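Ticket 304: Gray paint coming off inside the big metal bin
Status: Open, waiting on touch-up
Area: Pustanstead workshop
Opened by: Catinca Avram
Opened: 19 July 2019
Priority: Normal

Original report

Hi all! I love this bin, so I want to get ahead of a problem before it gets worse. I wiped it down this morning before putting the next lot of small parts in and came away with gray flecks on the cloth. They were coming from the sloped wall at the back, on the inside. The lower part of that slope has gone patchy and I could feel a raised edge with my fingernail where the paint stops.

Two questions. Can we keep using it while this gets sorted out, and is there something better than ordinary spray paint for a surface that has parts sliding down it all day? I would be thrilled to do the work myself if somebody points me at the right stuff.

Reply from Osus support desk

Thanks for the clear report, Catinca. Please stop loading it until you have checked whether the flecks are loose paint or just dirt sitting on the paint. Press a strip of masking tape firmly on the worn area, pull it off quickly and look at the sticky side. Do the same on a good area higher up the slope so you have something to compare. Then let us know:

- what the tape picked up in both spots
- whether the bare floor of the bin is shedding anything
- what you have been cleaning it with
- whether anything is stuck in the holes in the floor

Reply from Catinca Avram

Tape test done, and what a great little test that is. The worn area gave me a line of gray crumbs along the edge of the paint. The good area higher up gave me nothing at all, clean tape. So the top part is holding on fine and it's only the lower part that's letting go.

The floor did not leave anything on the tape either. It is scratched all over and cloudy in places, but it was never painted as far as I know, so I think that's just honest wear. I ran a cotton swab around both holes and got a bit of dust.

For cleaning we have been using Lustix degreaser, the strong one, straight from the bottle. I had a look at the label after your message and it says to dilute it for painted surfaces. Oops!! That one is on me. I was so pleased with how well it cut through the oil that I never read past the first line.

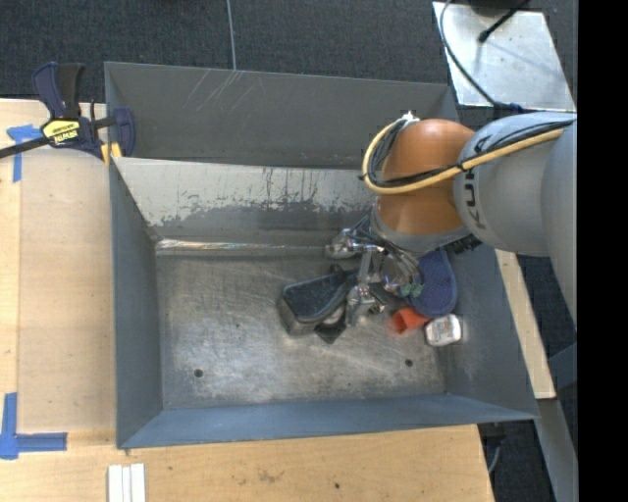
Category: Surfaces and coatings > Worn paint, bare metal

Reply from Osus support desk

Very helpful, thank you. The ragged, drip-like patches on the darker part of the back slope are the area to work on. The whitish gray along the top can stay as it is. Leave the shiny strip along the foot of the slope bare, and mask it well before you sand or paint.

Full-strength degreaser could certainly soften an older coat, though parts rubbing down the slope would wear it too. We can't tell you which came first. The thin scratches on the tall rear panel and the scuffs on the right wall don't need anything unless the tape test lifts paint there.

Suggested order of work:

1. Lift the bin off the wooden table, or cover the table completely. That top will soak up primer and you'll never get it out.
2. Wash the slope with warm water and a little dish soap, rinse, and leave it to dry overnight.
3. Scrape off the loose edges with a plastic scraper.
4. Sand by hand until you can't feel a step between paint and metal.
5. Vacuum, then wipe with a lint-free cloth.
6. Prime the bare spots, then two thin coats of enamel, following the times on the can.

Don't try to polish the floor. It will look lovely for a day and be scratched again by the end of the week.

Reply from Catinca Avram

Brilliant, this is exactly what I was hoping for. Scraping is finished -- very satisfying, I could do that all afternoon -- and I've started sanding with 2,000 grit. It's beautifully smooth but I can still feel the step. Am I being impatient?

Reply from Osus support desk

Not impatient, just far too fine a paper! 2,000 grit is for polishing. Go down to 180 for the edges and finish with 320 so the primer has something to grip.

Reply from Catinca Avram

Ha, OK. 180 took the edge down in no time and I can run my hand across without feeling where the paint stops. I'm really happy with it already. Adamczyk has the gray enamel on order for us, primer is on the shelf. Washing up with plain dish soap from now on, and I put a note on the degreaser bottle in big letters.

One more thing while I'm here: should I plug the holes in the floor before painting, or does it not matter?

Reply from Osus support desk

A twist of masking tape in each is plenty. Pull it out while the last coat is still a little soft. Leaving the ticket open until the enamel is on. Please repeat the tape test a week after the second coat and add the result, and if it's clean we'll set the next check for September.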